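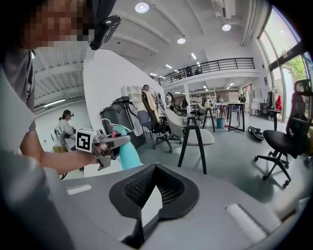
# Vorkero hand-held gripper, two-jaw, metal body

The Vorkero is a hand-held parallel gripper for recording manipulation work by hand. The operator holds the body, closes the jaws with the trigger lever, and carries out the task as a robot arm would. The same jaws fit the Prendudis wrist flange, so data taken by hand and motion played back on an arm share one finger geometry.

This page covers what is supplied, first set-up, routine care and the repairs that can be done on the bench. Arm mounting is dealt with on the Prendudis flange page.

## Supplied in the case

- Gripper body with lever and return spring
- Pair of metal fingers, fitted
- Spare finger pads, one pair
- Marker plate, white, with square black-and-white marker, fitted
- Camera bracket and cable clip
- 2 mm hex key
- Setting gauge for jaw closure

The camera, head-worn unit and recording pack are ordered separately. The bracket takes the Clekow camera without an adapter. Other cameras need the slotted bracket.

## Specification

| Item | Value |
|---|---|
| Weight, without camera | 469 g |
| Body | Metal |
| Jaw action | Parallel, lever closed, spring opened |
| Finger fixing | Two screws per finger |
| Marker fixing | Plate, two screws, left face |
| Pad inspection | Every 200 recordings |
| Pad replacement | Every 400 recordings, or when worn |

## First set-up

1. Fit the camera bracket to the top of the body and tighten both screws. The bracket should not move when pushed sideways with a thumb.
2. Fit the camera and lead the cable back through the clip. Leave enough slack for the wrist to turn fully in both directions.
3. Check that the marker plate sits flat. A plate that rocks has grit behind it or a bent corner.
4. Place the setting gauge between the fingers and close the lever. Both pads should touch the gauge along their full length. If one touches only at the tip, loosen that finger, press it against the gauge and tighten again.
5. Remove the gauge and close the jaws fully. Record ten seconds of opening and closing and run the jaw check in the Bravo software. The check reports a closed position and an open position. Write both on the card in the case lid.

The closed position is the reference for everything recorded afterwards. Repeat step 5 whenever a finger, pad, plate or camera has been disturbed, even if it looks to have gone back in the same place.

## Daily care

Wipe the pads and the marker plate with a damp cloth at the start of each session. Do not use solvent on either one. The print on the plate dulls, and the pads harden and begin to slip on smooth plastic.

Spray bottles, soap dispensers and similar household objects leave a film on the pads over time. If a rounded bottle begins to turn in the jaws under normal lever pressure, clean the pads before adjusting anything else. Grip trigger bottles close under the head, where the neck is narrow.

Put the gripper down on its right side. Resting it on the marker face scratches the print, and resting it on the fingers will in time bend the finger screws.

## Replacing the pads

Time needed is around 15 minutes, including the jaw check.

Undo the two screws on each finger and slide the finger off forwards. Peel the old pad away from the base end. Any adhesive left behind must come off completely, as a ridge under the new pad will show up as uneven closure. Press the new pad down from the base towards the tip, refit the finger loosely, set it with the gauge and then tighten. Replace pads in pairs – a new pad opposite a worn one moves the grip centre.

## Faults

**Jaws slow to open.** Usually dirt on the guide rods. Open the jaws, wipe the rods with a dry cloth and work the lever several times. Do not oil them. If the fault remains, the return spring is weak and should be changed.

**Marker lost during recording.** Check for scratches, glare from overhead lighting and a sleeve or cable lying across the plate. A matt plate is available for rooms with long ceiling lights or large windows.

**Closed position drifts between sessions.** Finger screws loose, or a pad lifting at the tip. Tighten, then repeat the jaw check.

**Lever has free play before the jaws move.** Link pin worn. The pin is pressed in and cannot be changed with the tools supplied. Return the body for service with the fingers and camera removed.

## Spares and service

Finger pads, return springs, marker plates (gloss or matt) and finger screws are held in stock. Link pins are fitted at the workshop only. Service enquiries go to Mirjam Mertens, and spares orders to Erlinda Mangubat. Please quote the number stamped inside the lever, and include the card from the case lid with any body sent in for service.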